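Teleop demos with cups: how much should I vary the start positions?
Forum: Manipulation and Teaching

benchleg_rob
Posted August 2023

I'm teaching a two-arm setup to put cups on a small shelf by remote control. One operator drives both arms with a pair of leader handles. The controller is a Hetska. We have 200 demos recorded and the policy still fumbles the glass ones. It does fine on the plastic tumblers.

Typical view in the middle of a demo:

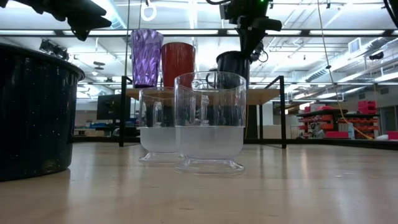
Black cup in the right gripper, glass mugs on the table.

My question is about start positions. Right now the operator puts the cups wherever they land before each take. A coworker wants tape marks so every demo starts the same way. I think that would make it worse. What do other people do?

tallowmere
I'd side with your coworker for the first batch. Get it working from fixed positions, then spread out. If you vary everything from the start you can't tell a perception problem from a bad grasp.

Also, glass is hard. Depth cameras return junk on it. Are you using depth?

benchleg_rob
No depth. Color only, wrist cameras plus one fixed camera.

q_stanhope_42
Disagree with tallowmere. We did the fixed batch first at Flokcombe and the policy learned to go to a spot on the table. Move the cup a finger's width and it closed on air. We threw that batch out and started over with random placement. Let the cups land where they land.

tallowmere
That's one lab. How many cups were in the task?

q_stanhope_42
One cup. So yes, simpler than his.

marrowfield
What does the end state look like? With several cups going on one shelf, the order matters more than where they start. If your operators fill the shelf left to right in one demo and right to left in the next, the policy gets two different answers for the same view.

benchleg_rob
The row on the shelf is always the same: purple, red, black, glass.

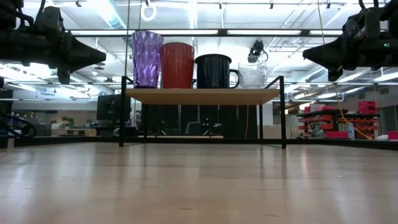 The order of picking is up to the operator though. I never wrote that down as a rule. We have 2 operators and one of them always leaves the glass for last. The other one starts with whatever is closest. I hadn't thought of it as a problem until your post.

marrowfield
I would fix that before touching the start positions. Write the pick order on a card and stick it where the operator sits. Then pull out the demos that don't follow it and train on what's left. It costs you nothing but a retrain.

poduval_user
We run the Poduval handles on a similar rig. Two things from our side.

Slow down at the grasp. New operators rush the close and the gripper bumps the cup. The policy copies the bump. Ask for a short pause above the cup before going down.

And decide which arm takes which cup. If either arm can reach the middle of the table, the operator will pick whichever hand feels right that minute.

q_stanhope_42
Seconded on the pause. I don't agree about assigning arms. You lose the demos where the cup is better reached from the other side, and those are the ones you need later.

poduval_user
You can assign by side of the table. Left half goes to the left arm, right half to the right arm. It doesn't have to be by cup.

tallowmere
Can you post a view from above? Hard to say anything about reach from table level.

benchleg_rob
Here you go.

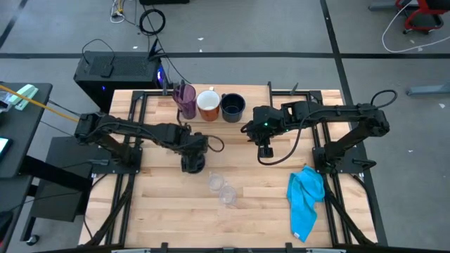 Both arms over the table, cups along the far edge, clear ones closer in.

The two arms overlap in the middle, so poduval_user is right that either one can take anything there.

marrowfield
I can barely find the clear cups against the wood from up there. What resolution goes into the policy?

benchleg_rob
Low. We shrink everything before training.

marrowfield
Then I'd check that next. Open a few of the shrunk frames and see if you can find the glass yourself. If you can't, more demos won't help. Try a plain dark mat under the cups or crop the image before you shrink it.

tallowmere
A mat changes the task. If it has to work on bare wood later, train on bare wood. Crop first.

clarkari_fan
We had the same thing with clear jars on a Clarkari arm. Cropping helped, the mat didn't. Your lights reflect off that tabletop too. Turn off whichever row is causing the worst glare and record 9 test takes before you redo the whole set.

benchleg_rob
OK. Plan is pick order on a card, arms split by side, pause before the grasp, crop before shrink. I'm leaving start positions random for now. I'll post numbers when the retrain is done.

tallowmere
Still think you should record one fixed batch for comparison.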